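Comparing gripper fingers on a zippered bag

Vendors like to show a gripper picking up a block. Try it on a bag instead. Soft sides, a zipper and something dangling off the pull will tell you more in an afternoon than a spec sheet will.

You need two sets of fingers (we had the ribbed Skarnitz pads and the smooth Bundden ones), one bag and a wrist camera you trust. I don't fully trust ours.

1. Set the bag down and open the fingers wide. Come in low, with the key loop between you and the zipper.

2. Stop short and check the wrist view before you close. If the loop is smeared, slow the approach and go again. Depth is hard to judge on a blurry coil.
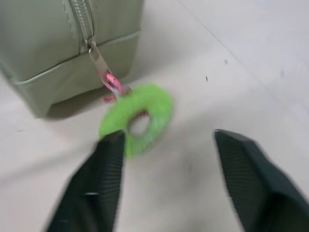
Nobuhle Le Roux: We ran 44 tries at Tudside and the ribs made no difference until we dropped the closing force. Did you keep yours the same for both sets?

Good question, and no, not at first. My first 17 tries were useless for that reason. Set the force once, write it down and leave it alone.

3. Do 6 warm-up grabs and throw them out.

4. Move to the table and bring in both arms. One presses an end of the pouch, the other goes for the strap. The Pavliuk controller is supposed to keep the two in step — I'd still keep a hand near the stop button. 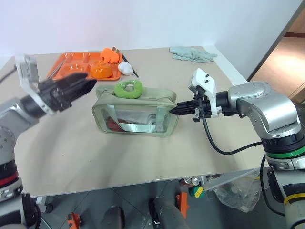 Right gripper on the end of the pouch, left one still moving.

5. Log every miss, including the ones you feel like blaming on the bag. If someone quotes you a success rate from 200 tries, ask how many different bags they used.

Swap the fingers and start over from step 1.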